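4.2 Password habits on shared accounts

When we first drew up our interview guide, we expected people to want to talk about phishing, and of course many of them did. What we had not planned for was how often the conversation drifted, sometimes for a good long while, to the accounts that whole teams use together. At Hidcombe, where we spent most of our time, there is a shared mailbox for suppliers, a shared login for the shipping portal, and a shared administrator account on the old file server that everyone agreed ought to have been retired years ago. People spoke of these accounts rather fondly, the way you might speak of a family car, and that fondness is a good part of the trouble we describe in this section.

We sent a short questionnaire to 100 employees before the interviews began, asking where they kept the passwords to any account they did not own alone. The most common answer was a chat message, followed by a spreadsheet on the team drive. A password manager came a distant third, even though Stustix, the manager that Hidcombe pays for, had been installed on every work computer well before our visit. Several people told us kindly but firmly that they used Stustix for their own logins and would not dream of doing otherwise. It simply hadn't crossed their minds that a team password belonged there too.

Figure 3. Robot arms at work, in four views.
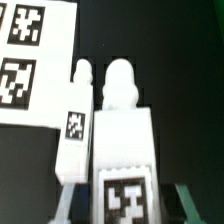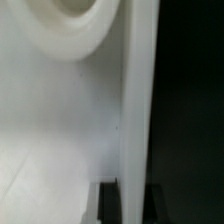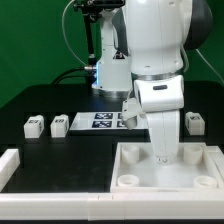
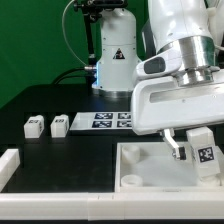

Should a shared password be changed every time someone leaves the team?
Change it on the day the person leaves, along with any recovery email address or phone number tied to the account, and sign out all open sessions at the same time.

We put that advice in plain words because our participants asked us to, and we are glad they did. The written policy at Hidcombe says much the same thing, but it says it over several pages, and the people who most needed it (team leads, mainly, with plenty of other worries on a colleague's last day) told us they had never got to the end. Roy Mellor, who joined us for the second round of interviews, suggested that we look at the access logs for the shipping portal alongside the staff records. We found 6 former employees whose saved sessions were still open. None of them had been used since the person left, we are happy to report, but any one of them could have been.

The picture at Ellwood was a little different, and we think it deserves a fair hearing. Ellwood moved its shared mailboxes to Cenis in June, which gives each person a separate login to the same inbox, and the team passwords disappeared along with the old system. Staff grumbled about the extra sign-in step for a few weeks. By the time of our last visit the grumbling had mostly moved on to the calendar, and one team lead remarked that she rather liked knowing which of her colleagues had answered a supplier. We return to this point in Section 5, where we compare how long each site took to close the accounts of people who had left.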